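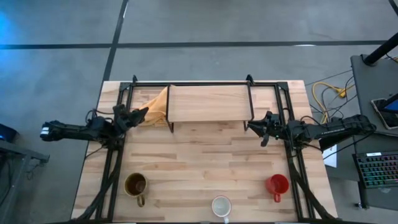
**SECTION 4: WORKCELL RULES** | Kirnura two-arm table

### 4.3 Clearing and checking the table before a run

This section applies to every run in which both arms can reach the shelf.

1. Set motion to HOLD at the operator desk. Do not reach inside the rails until both arms have stopped.
2. Place the shelf at the far side of the table, between the arms. All feet must rest on the wood.
3. Place mugs upright along the near side, with the handles toward the front rail. Leave the middle of the table clear.
4. Lay the cloth beside the shelf. No part of it may hang over a rail.
5. Check that the arm cables have slack and that the bundles lead away over the side rails.
6. Check both clamps on the back rail by hand. Do not use tools.
7. Stand clear of both arms and release HOLD.

**CAUTION:** The outer ends of the arms extend past the sides of the table. The keep-out area includes the gap between the table and the desk.

**CAUTION:** Floor cables in the gap are a trip hazard. Approach the table from the front only.

**Note:** Empty mugs only. Liquids are not permitted on the table at any time.

**Note:** Record each stop on form 589. After 2,000 cycles, have the gripper fingers inspected before the next run. Send questions on this section to Anežka Bednárik, Hunutholm.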